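Chapter 4
Shared Documents in the Classroom

When a class moves its written work online, the first decision concerns where the files will live and who may change them. This chapter follows Lirley, a middle school with 667 students, as it replaced e-mailed attachments with shared folders. Teachers there had been receiving as many as 96 separate files for a single assignment, many with the same name.
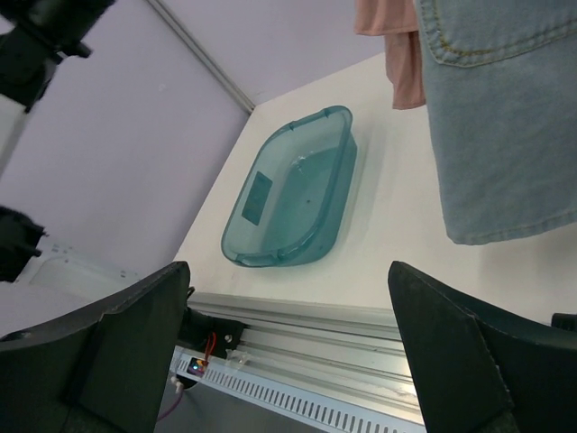

Figure 4.1 Teal plastic basin on a white tabletop.

Section 4.1 introduces the three levels of permission found in most systems – view, comment and edit. Section 4.2 explains version history and shows how a teacher can restore an earlier draft. Section 4.3 turns to naming rules, using the folder plan that Lirley adopted in February for its 43 course sections.

Before reading further, students should open the Traltum practice folder and confirm that they can add a comment to the sample essay. The exercises at the end of the chapter assume that this step is complete.

Key terms: owner, editor, permission, version history, shared link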